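Velleck Fruit Box - Frequently Asked Questions
Packing, storage and care

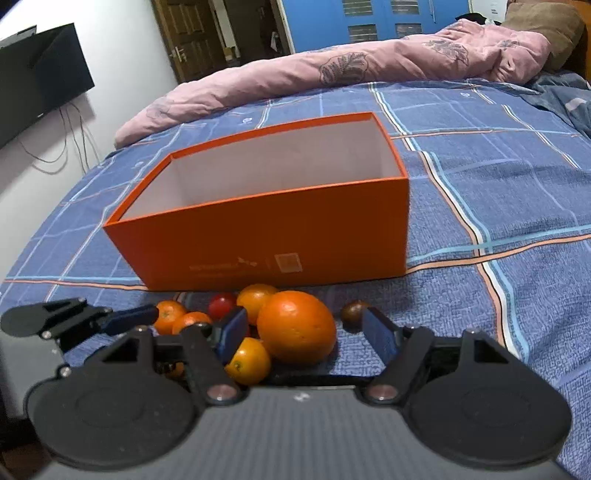

Mixed citrus and cherry tomatoes in front of an open orange box.

Which fruits can go in the same box?
Oranges, tangerines and cherry tomatoes can share a box for a day or two. Keep bananas and ripe apples out of it. Both give off ethylene, and tomatoes in particular will soften faster beside them.

What goes in first?
The largest and firmest fruit. Place oranges along one long side, then fill the remaining floor with tangerines. Cherry tomatoes go in last and on top. Do not use them to fill gaps between heavier fruit.

Can I sort fruit on a bed or sofa?
Yes. A soft surface bruises less than a countertop. Put down a sheet that can be washed at 140 °F and stand the box on its base with the long side toward you. Round fruit rolls toward any dip in the mattress, so keep the group close together.

My cherry tomatoes are different colors. Are the dark ones overripe?
Not necessarily. Some varieties ripen to a dark reddish brown and others to bright red. Check by touch: a sound tomato is firm, and its skin is smooth and unbroken. Wrinkled or split fruit should be eaten the same day or discarded.

Should the stems be removed?
Leave the small green stem button on tangerines - pulling it can tear the peel. Loose leaves and long stalks should be trimmed before packing.

Do I wash the fruit before boxing it?
No. Wash it just before eating. Moisture held between fruits encourages mold, and tangerines show it first at the contact points.

How many layers are allowed?
Two for citrus, one for tomatoes. The Standard box is rated for 11 pounds and the Fidthorpe insert for 400 grams of small fruit.

Does the box need a lid?
Leave it open indoors. Close it for carrying only, and open it again on arrival.

How do I clean the box?
Warm water and dish soap. Dry it fully before refilling. The box is not dishwasher safe.

Where do I find the part number?
On the underside. The Standard box is 429. Inserts are listed separately under Wetadmont in the parts catalog.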